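The Second Goalkeeper

The minibus left the school in Zernau at half past five in the morning with the heating stuck on. There were 12 of us in the handball squad and I was the twelfth, which I knew because Mr Mulligan had read the names out in order and then read mine.

It was 80 kilometres to Henberg. I had the seat over the back wheel, with the ball net between my feet and the first-aid box on my knees. Jana Thoms had a double seat to herself because she was the first goalkeeper and her knee had to be kept straight. She slept with her mouth open and her boots on the armrest in front.

I had been second goalkeeper for two years. In that time I had played the last four minutes against a convent school, when we were winning easily, and had touched the ball once, to fetch it from behind the goal. The rest of the time I warmed Jana up. I threw balls at her left hand and then at her right hand, high and then low, and afterwards I sat down. I was good at throwing by then, probably better than I was at stopping.

Somewhere past the quarry Mr Mulligan passed a sheet of paper back over his shoulder. It was the draw for the Thibodeau Cup. We had two small schools in the morning and then, if we got through, either the hosts or Drusau. Everyone looked at Drusau and passed it on.

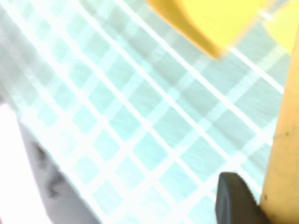 Lorcan Mulligan said it was as good a draw as we had any right to, and that Drusau had to get out of bed in the morning like anybody else. He said he would sooner meet them in the afternoon, on tired legs, than first thing. Then he asked for the sheet back, as it had the car park code on it.

He taught maths and had come to handball late. Where he grew up they played other things, and for his first season he carried the rule book about in his jacket and looked things up during time-outs. He still did the substitutions on squared paper. I had seen the paper for that day when he left it on the dashboard. Every box had a name in it except the one beside Jana's, where he had written mine in pencil, small, and put a bracket round it.

Henberg's hall was new and smelled of floor. The seats went up on one side only, and on the other side was a wall with climbing bars folded flat against it. We changed in a room with no hooks, so everything went on the bench or under it. Our captain, Miriam, put her shoes on, took them off and put them on again. She did this before every match and we had learned not to start a conversation with her until the second time.

The first game was easy. In the second we were behind for a long time, because they had a tall girl on the left who shot from her hip and Jana couldn't see the ball leave. At half-time Jana sat on the floor with her back to the wall and drank a whole bottle of water without speaking. I said the tall girl always looked at the corner she wasn't going to use.

Jana asked how I knew.

I said I'd been sitting opposite her for twenty minutes with nothing else to do.

In the second half Jana stood still for longer and went the other way from the girl's eyes, and she saved three of them. We won by a goal. She came off and hit me on the shoulder with the flat of her hand, quite hard, and that was all we said about it.

There was soup at lunch, and rolls. The Drusau team sat at the long table by the window in matching tracksuits with their initials on the chest. They had a woman with them who only did ankles. She went along the bench with a roll of tape and did one girl after another, like somebody wrapping parcels in a shop, and when she had finished she went back and did the first one again.

Our own tape had run out in March. Mr Mulligan went over and asked her whether she could spare a bit, and she gave him a full roll. He came back and did Jana's knee himself, badly, with his tongue between his teeth. It took two goes. Jana said it felt fine. She walked up and down between the tables to show that it was fine, and I watched her turn at the far end, and she turned on the other leg.

I could have said something. I thought about it while I was eating my second roll. I thought that if I said something it would look as if I wanted to play, and then I thought about whether I did want to play, and I didn't know. I had wanted to for two years. It was different with Drusau sitting there.
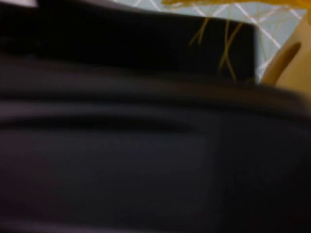

Dark folds, close up.

The final was at three o'clock. Parents had come by then, some of ours too, and my mother was in the fourth row with her coat on. She came to everything. She brought a newspaper to most of it and I had never blamed her.

Drusau scored from the first attack and from the second. They passed so quickly that our defence looked as though it was following a conversation in another room. But Miriam was having one of her days, and whatever she threw went in, and at half-time there were two goals in it and nobody on our bench looked frightened any longer. Mr Mulligan drew a diagram on the squared paper, looked at it, and turned it the right way up.

Jana went down with nine minutes left. It wasn't a collision. She pushed off to her right and the leg didn't go with her. She sat in the goalmouth holding the tape with both hands and said one word, and the referee, who was a PE teacher from somewhere, pretended to look at his watch.

Two of the girls helped her off. Mr Mulligan crouched down and talked to her, then stood up and looked along the bench, although there was only one person on it in a goalkeeper's top.

"Right," he said. "In you go, so."

I had thought there would be more to it.

The goal was bigger from inside. I knew the measurements, and I had stood in goals just like it every week, but always with Jana about to come and take it back. I touched both posts because that was what she did. The first shot went past me before I had properly let go of the second post. I heard the Drusau bench get up, and I heard my mother's newspaper, or thought I did.

After that I stopped a few. I can't say how. One hit my shin and one hit my face, and the one that hit my face got a cheer from both ends. Miriam scored, and scored again. With a minute to go we were level, and then the buzzer went and we were still level, and people came down to the front row to stand.

It went to throws from the seven-metre line.

Mr Mulligan took out the rule book. I hadn't known he still had it. He read the page with his finger under the words while the referee tossed the coin, and he nodded at each line, and then he put it away and asked who wanted to throw. Five hands went up. Mine wasn't one of them. He wrote the names down and looked at me over the paper.

"Same as the tall one," he said. "Watch their eyes."

I said that was only her. I said the Drusau ones might not do that.

"They might not," he said.
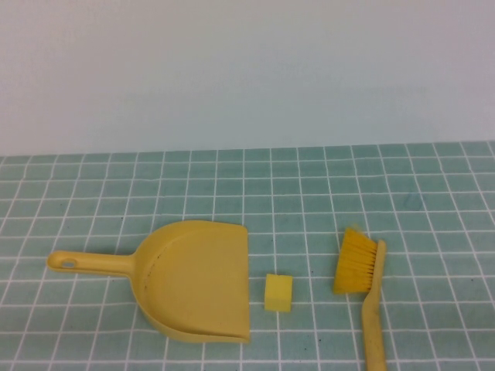
Photo: Zernau Reading Circle

They didn't, as far as I could see. Their first thrower looked straight at me the whole time and put it between my feet. Their second looked at the floor. I guessed left and it went left, over my hand. Miriam scored ours, and a girl called Britt scored ours, and then Drusau hit the bar and we hit the post, and both teams groaned in the same voice.

After four each it was three all. I had not saved one. I had been near two of them.

Their captain came up last. She had a plaster on her chin and the tape on her ankle had come loose at the end, so that a strip of it was trailing on the floor behind her. She noticed when I did. She put the ball down, bent over and pressed the tape flat with her thumb, and it lifted again, and she left it. Then she picked up the ball and stood on the line.

I remembered throwing at Jana. Left hand, right hand, high, low, hundreds of times, and how near the end of a session, when my arm was tired, everything I threw went low and across me. I had never once meant it to. It was simply where a tired arm put the ball. The girl was right-handed and had played the whole match.

The whistle went and I dropped to my right with my leg out, too early, and the ball came along the floor and struck the inside of my foot and rolled away towards the climbing bars. I lay there and watched it go. It stopped against the wall.

Our last thrower was Katja, who was thirteen and had only come because somebody's sister had mumps. She bounced the ball, looked at nothing at all and threw it into the top corner.

I don't remember the next bit in order. Somebody was on top of me, and somebody was on top of her. The Drusau captain shook my hand with her left hand because she was holding the loose tape in the other. The cup was smaller than it looked on the table and had a dent near the handle. They gave it to Miriam, and she gave it to Jana, who was on a chair with her leg up on another chair and ice on it, and Jana held it in her lap for the rest of the speeches.

On the way home she had the double seat again. The heating was still on. It was getting dark by the quarry and most of them were asleep, and I had the ball net between my feet as before. Jana leaned over the back of her seat and asked how I had known which way.

I told her it was from throwing at her.

She thought about it. "You do go low when you're tired," she said. "I've been using that since October."

Then she turned round and put her leg up. Mr Mulligan was driving with the window open an inch. When we stopped at the lights outside Zernau he asked if anyone had seen his rule book, and we all looked under the seats.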